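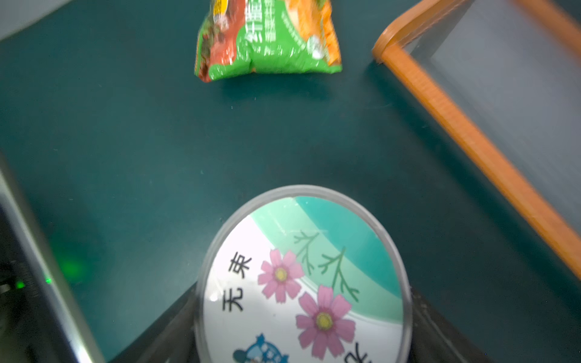 Draft 3 of our bench rules for two-arm cells is ready for comment. The part I want opinions on is section 4, grasping round containers. I've written it as: fingers on the side wall only, one each side, never across the lid, and the printed face of the lid left clear so the wrist camera can read it. With the flowered lid you can see nearly all the print between the fingers, and that's the standard I'd like for every jar. Speed limit in 4.2 is 200 mm/s whenever a container is held.
efa_griffiths, 9:40 am

gkramer replied:
Agree on side wall only. Don't agree with 200 for everything. Open tabletop, fine. At the rack it should be half that. Our Frerichs arms did 1046 placements last quarter and nearly every knock was at a shelf with neighbours on it.

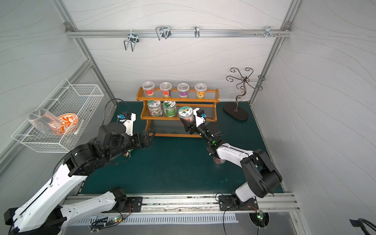
Right gripper on a jar at the lower shelf, left arm open.

That's the case I mean. There are other jars on the same tier and cups on the one above. If the elbow drifts you lose the row.

wiebke_r replied:
Half speed at the rack will get ignored, because people will switch it off to make their numbers. I'd sooner have a rule that the arm that isn't holding anything stays behind a line until the other one is clear. Emholm wrote theirs that way. It's one check in the program and you can audit it.

efa_griffiths replied:
A standby line is already 5.1. It doesn't cover handovers though.
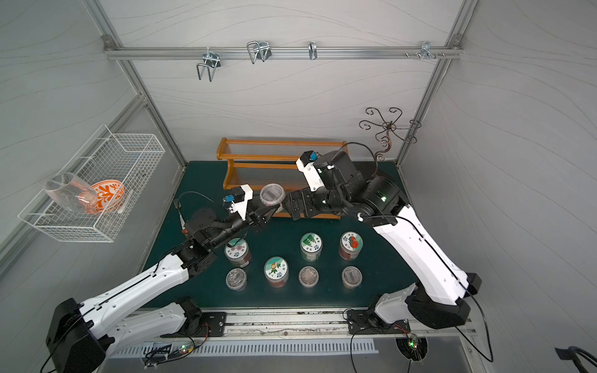

Both grippers at one jar, in front of the rack.

Can't have a standby line when both arms have to be in the same spot. Proposed wording for 5.3: second gripper closes before the first opens, and no base or shoulder motion on either arm until only one is holding.

manolis_g replied:
5.3 is fine. I'd add a limit on how many things are on the mat during a handover. The jars under the grippers there are a hazard if one gets dropped.

gkramer replied:
Disagree. If you're recording for training you want clutter. A tidy mat gives you a policy that only works on a tidy mat. Log it, don't ban it.

manolis_g replied:
Clutter, sure. Not directly under the transfer point. Move the handover to the side.

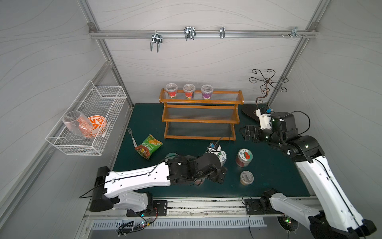 Photo: Wiebke Rothe / Drandberg bench notes

wiebke_r replied:
Going back to the standby line. Left arm has the jar, right arm is open up by the end of the rack. Under my wording that's a fail, under the current 5.1 it's a pass. I'd like it settled before January.

efa_griffiths replied:
I'd call it a pass if the right arm is stopped. Will put both versions in draft 4. Colour codes for the status lights are moving to the appendix.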